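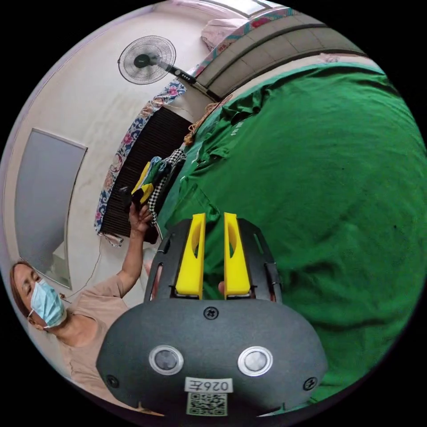

Page last changed: October, Wednesday evening

Wilden open its printing works to readers for one day in the autumn, and I finally got a ticket! The works are in Rudow, a short walk from the station, and by ten o'clock there was already a queue down the side of the building (most of us with a paperback in hand).

We started with Guzmán, their imprint for translated fiction. Its usual first run is 2,000 copies, but poetry gets 1,000, and the editors talked very openly about how hard it is to guess right. I loved the table of rejected covers. One novel had been through so many that the final jacket went back to the first sketch.

Then the bindery, which is loud and smells wonderfully of glue and paper.
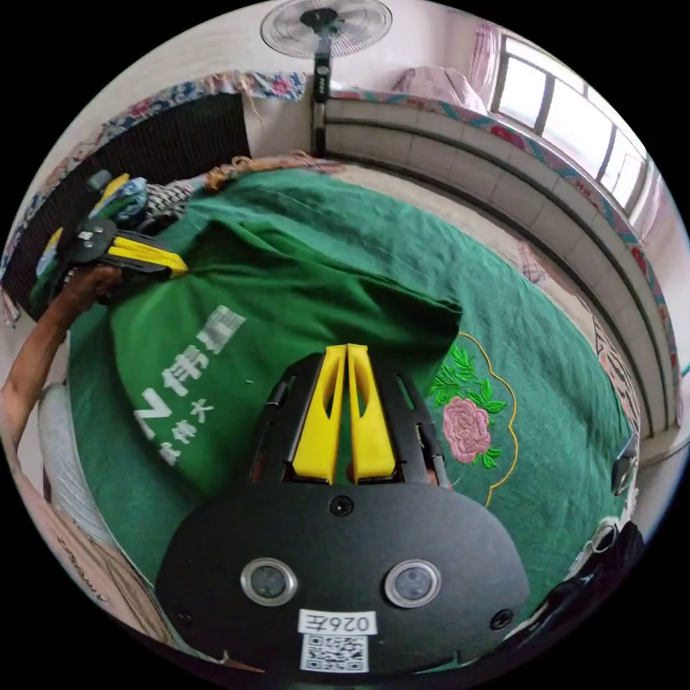 A green cloth spread over the bed.

After lunch came Lalex, the small list for first novels. They read 200 manuscripts for their spring season and took 2, and both authors read a chapter to us in the canteen. The second was so good that I've ordered it already, months early.

Tickets are free but go quickly. Take a bag, as the shop by the exit sells slightly damaged stock and I came home with far too much of it.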